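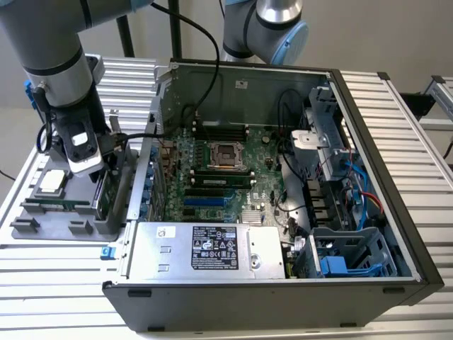 Desktop Strip and Rebuild – Project Report
Module 2, Fultstead site

Aim was to take an old office tower down to the parts, sort what could be reused, and put it back in a state where it boots. We also had to make a practice board so first years can learn where things go without bending pins on a real one. 15 hours bench time allowed, we went over.

Strip down

Case goes on its side, side panel off, cables next. Blue plastic on this model means you can touch it – latches, drive caddy, card tabs. Saves hunting for screws. Lift the socket lever before going anywhere near the processor, then the retention frame. No fingers on the underside. Memory out by the end clips, both at once or it jams half way.

Labelled every SATA cable with tape as it came off. Should of done the power leads too, lost most of a morning to that on the rebuild.

Practice board
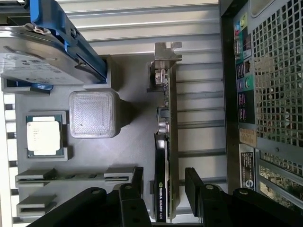 Bruldale Computing Group, project report, Wed 9 December

The board is grey 3D print with real parts sat on it. Processor has its own rectangular frame, the memory strip goes along a raised ledge and the hard drive stays in its blue caddy in a printed holder. Graphics card is a Quadro and stands upright. The cooler is just a printed block, good enough for learning the position but it weighs nothing so you don't get the feel of it.

First version of the memory ledge came out too tight. Filed it, then gave up and reprinted – 30 per cent infill, better. Print lines still show on top of the cooler block, left them.

Costs

Filament from Nedex, already in the cupboard so not counted. Whole project limit was 300 pounds and we were well under becuase all the computer parts were from the scrap shelf.

Still to do

Fourie test sheet for the rebuild (memory check, drive check). Proper labels on the practice board. A power supply bay, if there is time in January.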